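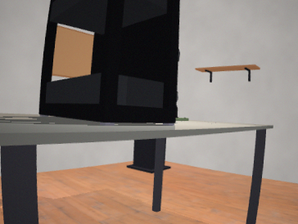
*Black cabinet on a pale grey table, computer rendering.*

**Frandsen to open flagship store in Gullwood in February**

GULLWOOD – Frandsen, the womenswear and leather goods label, will open its first flagship store in February at the north end of Lodville Arcade, Gullwood. The store will carry the full ready-to-wear line, shoes, bags and small leather goods, together with a made-to-measure tailoring service that has until now been offered only by appointment at the company's workroom.

The premises extend over two floors linked by a single staircase. Ready-to-wear and shoes will be sold at street level. Bags, tailoring and alterations will be on the first floor, where there are 7 fitting rooms, two of them with step-free access from the lift. The entrance is on the arcade side of the building. The former street door on the corner will be kept as a fire exit and will not be open to customers.

Frandsen has taken the lease for ten years. The previous tenant, a carpet retailer, left the unit last spring, and planning consent for the new shopfront was granted without conditions on lighting or opening hours. The fascia will carry the company name in 40 cm letters, set flush with the stone.

"Customers in Gullwood have been buying from us through other people's shops for a long time, and those shops could only ever take part of the collection," said Svenja Strebel, head of retail at Frandsen. "A coat that comes in five lengths is usually stocked in two. In the new store all five will be on the rail, and if the sleeve is wrong it can be altered upstairs."

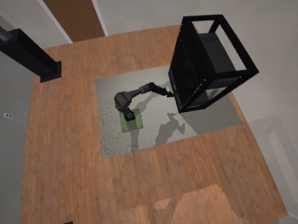

## Opening collection

The store will open with the spring collection, which consists of tailoring, shirting, knitwear and outerwear. The main cloth is a mid-weight wool twill from the Nukel mill, woven to a Frandsen specification and used for jackets, trousers and a knee-length skirt. It is supplied in navy, stone and a dark olive. The jackets are half-canvassed, with a two-button front and a centre vent. Trousers are sold with an unfinished hem, and hemming is included in the price.

Shirts are cut from cotton poplin in regular and long body lengths. Outerwear consists of a single-breasted raincoat, a short car coat and a belted trench with a removable lining. The trench replaces the style sold in previous years and has a deeper back yoke and wider cuffs.

The bag range has been extended to include a structured top-handle bag in two sizes and a flat document case. Both are made in vegetable-tanned leather with painted edges. A run of 2,000 top-handle bags has been produced for the season – the smaller size will be available in Gullwood first and from other stockists in the following month.

## Tailoring and alterations

Made-to-measure jackets, trousers and coats will be available from opening day. Each order requires a first measuring appointment and at least one fitting. Delivery time is normally eight weeks from the measuring appointment, or ten where the customer selects a cloth that is not held in stock. Appointments can be booked in the store or by telephone from 10 am.

The alterations desk will accept Frandsen garments of any age. Garments by other makers will be considered individually and may be declined where the seam allowance is too small. Leather repairs, including replacement of handles and zips, will be sent to the company's workroom and returned to the store for collection.

## Stockists and online orders

Existing stockists in the Lodville area will continue to carry the collection, and there is no change to their terms. Online orders can be collected from the first floor of the Gullwood store free of charge. Unworn items bought online may be returned there within the usual period, with the order number. Items bought from a stockist must be returned to that stockist.

## About Frandsen

Frandsen designs and sells womenswear, shoes and leather goods. It began as a shirtmaker and added tailoring in its fourth year. The company now produces 3,000 tailored garments a season and sells through independent shops, its own website and, from February, the Gullwood store.

## Press contact

Svenja Strebel, head of retail, Frandsen, Lodville Arcade, Gullwood. Product samples for editorial use can be requested in writing and are lent for up to two weeks. Price lists and fabric details are available on request.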